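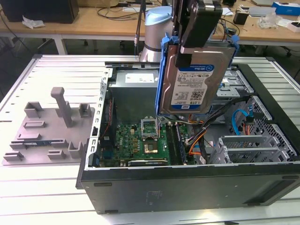

Office walk-through, Trurnach Street, June

I did this one on Wednesday with Maya Bataineh, who had the keys (thanks Maya!). Same list as last time, my comments after each item.

Exits and hallways: OK. The back door sticks a bit but it opens with a shoulder. Boxes of envelopes are creeping into the hall again, please shift them by Friday lunch.

Extinguishers: OK, both of them. Tags are current, pins in, gauges in the green.

Power boards: NOT OK. Found one plugged into another under Daniyal's desk, with a fan heater on the end of it. I unplugged the heater and he's promised me it's going home.

Old computers and drives: OK for now. Anything with its side panel off stays unplugged, and drives get labelled and locked up before recycling. Amna has the form.

First aid kit: Topped up. We were out of bandaids and the eyewash had expired, so I bought 2 bottles.

Kitchen: Mostly fine. Whoever is drying tea towels over the toaster, please stop, you're giving me grey hairs!

Lights: 6 checked, one flickering over the photocopier. Mireille has rung the landlord twice and I'll have a go myself next.

Stairs: Loose tread, third from the top. Taped in yellow, repair booked.

Still open: power board, hall boxes, light, stair tread.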